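The tray had been Rallis's, or so the label in the drawer said, and it was the last thing on Maeve Ó Dubhghaill's list before the handover.

She had been in the flat since half past three. The agency wanted everything that belonged to the tenant put in one pile and everything that belonged to the landlord put in another, and they wanted it done by six so that the van from Drultent could come and take the first pile away. The kitchen had been easy. The bathroom was two towels and a razor. It was the back room that took the time, as it always did, because people put things in back rooms when they haven't decided about them.

She wiped down the white table and then ate a cheese roll standing over it, and had to think about wiping it again.

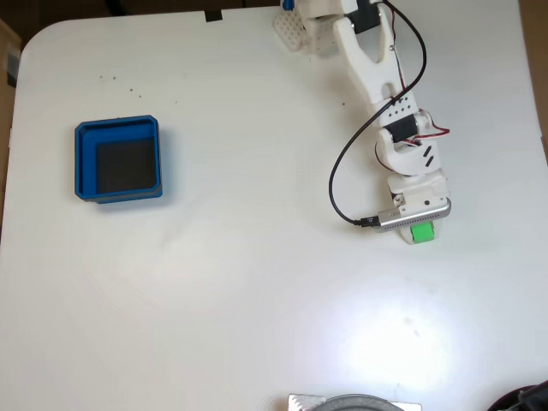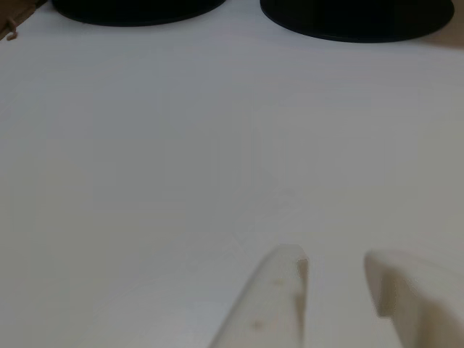

The inventory ran to 164 items. Most were ticked. The tray was down as "tray, blue, contents as found", and the tenant's sister had written to the agency in February to ask for it by name. She hadn't asked for the bed, or the good lamp, or the 20 boxes of books in the hall. Only the tray, and whatever was in it.

Maeve rang the office.

"There's nothing in it," she said.

"Nothing at all?"

"It's an empty tray."

She heard typing. The man at the office was new and typed everything she said, even when she was only clearing her throat. "The sister says he kept his keys in it," he said. "And his change. She says he emptied his pockets into it every night."

"Well, he must have filled them again in the morning."

The typing stopped for a bit. Then he said he would put it down as found, and she said that was right, and they both waited to see who would hang up.

She looked in the coat in the hall. It was a heavy coat with a Prikach ticket still folded in the breast pocket, a return, with the outward half used. In the left pocket there was a door key, a smaller key for the post box, and 80 pence in small coins. She laid them on the windowsill and looked at them for a minute. The coat was on the list. The pockets weren't.

It was getting dark by then. Down in the street somebody was trying to reverse into a space that was too short, going forward and back, forward and back.

She carried the coins and the keys through and put them in the tray. They slid to one corner when she picked it up, so she held it level with both hands, like soup. She wrapped it in one of the towels and wrote the sister's name on a strip of tape.

Then she got out the inventory and found the line. She crossed out "contents as found" and wrote "keys, change" in the margin, and put her initials next to it - small, because there wasn't much room.

The van was late. She sat on the bottom stair with the bundle on her knees and ate an apple.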